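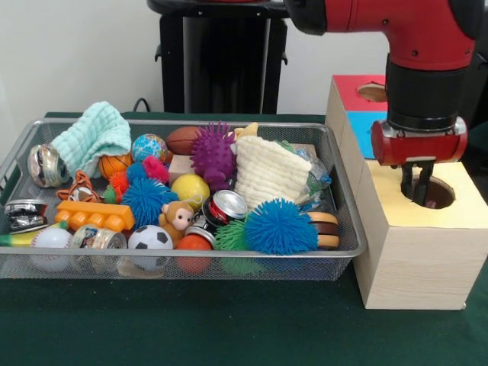
*Bench 2, mixed basket on the left, cube stack on the right, gripper at the lower cube.*

2021-07-07, Sirkbridge open day

Notes written up the same evening from my own scribbles, so the order is approximate. Bijan Ghorbani has the other half (bench 1 and the talks) and will add his below mine or in a separate entry.

Bench up and homed by nine. Green cloth down first, taped under the table edge. Last October we ran on the bare top and the reflections from the strip lights upset the segmentation all morning. No such trouble today. Wall behind is still plain off-white, which suits the background model.

**Task as shown**

Pick from the wire basket, carry right, release through a round hole in the top of a cube, go in after it if it needs reseating, return. The two cubes have holes of different diameter: smaller in the red top, larger in the yellow. The planner chooses between them from the estimated width of the object, with a margin of 6 mm either side. Anything that fails both goes back to the basket.

The entry move is the part people wanted to see repeated. Fingers go down vertically into the yellow top until the tips are inside the cube, then open by a small amount and retract. Clearance is fine on the larger hole. On the red one it is tight and I kept the approach speed at half.

**Basket contents**

Same mix as in the bench trials: spiky rubber balls in several sizes, sports balls, soft toys, drinks cans (some crushed), a glass jar, cloths, a clear plastic bag, toy food. Deliberately awkward. Fakura asked for a set that had hard, soft, shiny and transparent things touching each other, and that is what they got.

Behaviour by type, from today only:

- Small spiky balls: reliable. The spines give enough that the fingers close past the nominal width, so the width estimate reads low. Harmless here, but it should be corrected before anybody uses those figures.
- Large spiky balls: the purple and the bright blue are both over the limit for either hole. Planner rejected them correctly each time. It also wasted several cycles looking at them again. Needs a short memory of rejects.
- Baseball: good grasp, no slip.
- Glossy yellow ball: highlight on the top surface pulls the centre estimate off towards the light. Two drops, both inside the basket.
- Cans: the crushed red one is easier than the ones that aren't crushed, as there are edges to hold.
- Glass jar: left out of the target list for safety. It stays in as clutter.
- Knitted cloth and the washcloth: pick works from any fold. Release doesn't. The cloth hung on the rim of the hole and had to be pushed through by hand with the arm stopped.
- Plastic bag: depth is close to useless on it. One pick, and I would call that luck.
- Plush toys: tiger fine by the body. Monkey not attempted.

**Faults**

1. Protective stop at the basket rim, twice before lunch. The rim stands higher than the value in the collision model. Bijan measured it and I raised the model by 8 mm. No further stops.
2. Lost the camera stream once, for a few seconds, mid-afternoon. Came back without a restart. Log kept. I suspect the USB hub and have put it on the list for replacement.
3. Upper cube crept to the right over the session from contact with the fingers. Not enough to miss the hole, but visible against the edge of the lower one by four o'clock. Dowels or a strip of double-sided tape before we do this again.

**Counts**

Counter on the controller read 1,616 at shutdown. That includes the warm-up cycles and everything from the Ansari visit, so it is no use as a figure for the day. By the bench log we ran roughly 700 attempts with visitors in. I haven't split those by object yet. The success figure has to wait until the rejects are separated from the real failures, and nobody should quote one to Fakura before then.

**Questions from visitors worth keeping**

- Can it be told which object to take next? Yes from the console, no from the floor. Several people expected to point at something. A tablet with the camera view and a tap to select would cover it.
- What happens if the basket is moved? Asked by a man from Iston. I stopped the arm, slid the basket a few centimetres, and restarted. It found the basket and carried on – but the place poses are fixed, so moving the cubes would have ended badly. I told him so.
- Why two fingers? Because they fit the holes. Suction would do better on the football and worse on nearly everything else in there.

**To do**

- Reject memory in the planner (me)
- Fix cube stack to the table (Bijan)
- New hub, shorter cable
- Width correction for compliant objects
- Decide whether cloth stays in the target list. My vote is to keep it and add a push-through move after release.
- Send the bench log to Iston once the split is done. They asked for raw files, CSV is fine.

Arm parked and powered down at 17:40. Finger pads show wear on the inner face of the left one, changed both. Old pair in the drawer under bench 2, labelled.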